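Drunda trainer cleaning kit: my review after a spring and summer of muddy shoes
Posted by Pallavi Yadav, 14th September

I wear white trainers all year round and I'm not sorry. They go with everything I own, they cheer me up on a grey morning, and yes, they show every single splash between my front door and the bus stop.
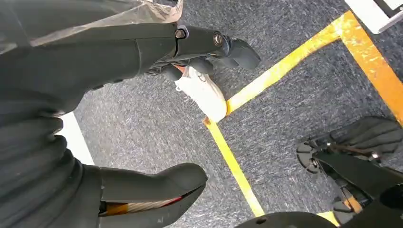

So I've become a bit of a bore about cleaning them. I've done the toothpaste thing (don't, it gets into the stitching and sets like grout). I've done baking powder paste, washing-up liquid, and a magic sponge that took the shine off a perfectly good pair. And for years I did the washing machine, which is fine right up to the day the sole starts to come away at the toe.

I bought the Drunda kit in March after my friend Pushpa Chauhan turned up to lunch in trainers I honestly took for new ones. They were older than mine! She sent me the link before we'd even ordered.

What's in the box

A bottle of cleaner, two brushes, a cloth, a little tub of paste for rubber and a drawstring bag to keep it all in. The whole lot weighs 366 grams on my kitchen scales with the bottle full, and I only know that because I was packing for a hand-luggage holiday and trying to decide between the kit and a second book. (The kit came. I decanted some of the cleaner into a travel bottle and bought a book at the airport, so I'm not sure what I saved.)

The stiff brush is for soles and the soft one is for everything else. They have different coloured handles, blue for stiff and cream for soft, and after a week you stop having to look. I wish the bag had a pocket for the cloth. Mine is always damp when I put it away and it makes the bristles smell a bit musty, so these days it lives on the radiator.

How I use it

Laces out first. I used to skip that and it was a mistake, because the tongue is where the real grubbiness is. Laces go in a mug of warm water with a squirt of the cleaner and stay there while I do the rest.

Knock off any dried mud outside. Then wet the soft brush, shake it, put a few drops of cleaner on the bristles and go round in small circles. It foams up far more than you'd think from such a small amount, and the first time I used much too much and spent ages wiping off bubbles. Wipe with the cloth before the foam dries. Do the soles last with the stiff brush so you aren't dragging road dirt back up over the part you've just cleaned.

A pair takes me 10 minutes if they're everyday grubby. Proper mud takes longer, and I'd let it dry completely before starting. Wet mud just moves about.

Then stuff them with newspaper and leave them somewhere airy. Not in full sun! I had a pair go yellow along the glue line on a windowsill once and nothing has ever shifted it.

What it's good at

Smooth leather and the coated, leathery kind of upper come up beautifully. Really beautifully, I made my sister come and look. The general greyness goes, and so do most scuffs, including the black marks you get from catching one shoe on the other when you walk downstairs too fast.

Rubber edges are where the paste comes in. You need a dab the size of a pea, rubbed on with a corner of the cloth, and a bit of patience. I love this stuff. I've since used it on the rubber feet of my laptop stand, the edge of a wellington boot and a mark on the skirting board, and it worked on all of them, though the leaflet doesn't mention any of those and you should try a hidden bit first.

Canvas is good, with a warning. If you only clean the dirty patch you can end up with a tidemark around it, so do the whole shoe even if only the toe needs it. I found that out on my favourite slip-ons and had to do them again the next evening.

What it's less good at

Mesh. It gets the surface clean but the dirt further in stays put, and I ended up pushing foam through to the inside and waiting two days for them to dry. My running shoes now stay whatever colour they like.

Grass stains are better after a clean but still there if you know where to look. Creases won't budge either, obviously, as it's a cleaner and creases are just what happens when you bend your feet. I mention it only as I saw a review complaining about exactly that.

It won't do suede at all and the label says so quite clearly. Please believe the label.

How it compares

Before this I had the Clikon foam, the sort that comes out of a pump already frothy. It's quicker, it needs no water, and I'd still take it to a festival. But it left my leather pair feeling slightly tacky and they seemed to pick up dust again within days. The brush that clips on top is hard work to hold as well.

I also tried Darkuvura wipes, which I keep at my desk for coffee drips. They're great for that. For a full clean you get through half the packet and have a heap of wipes in the bin at the end, which I don't feel good about.

Drunda costs more than either to begin with. The bottle lasts, though. I've cleaned my own shoes every couple of weeks, my sister's whenever she visits, and my nephew's football trainers (grim), and there's still a fair bit left in the bottom. You can buy the cleaner by itself too, so you don't end up with a drawer full of brushes.

Small moans

The cap on the bottle is stiff and hopeless with wet hands, so open it before you start. The scent is a strong lemon, which I like and Pushpa can't stand. And the leaflet is printed in tiny pale grey letters on white paper. I had to take a photo of it and zoom in.

Where I got mine

I ordered from Quách, the little shoe repair place that also sells online, and it came well wrapped with a spare pair of white laces tucked in, which was a lovely touch. The spare laces have been on my leather pair ever since, as the old ones had frayed at the ends.

My scores

Leather and smooth uppers: 5 out of 5
Rubber soles and edges: 5 out of 5
Canvas: 4 out of 5
Mesh: 2 out of 5

I'd buy it again tomorrow. If anyone has found something that really does work on mesh, please leave a comment, as I've got a pair of running shoes by the back door waiting for you.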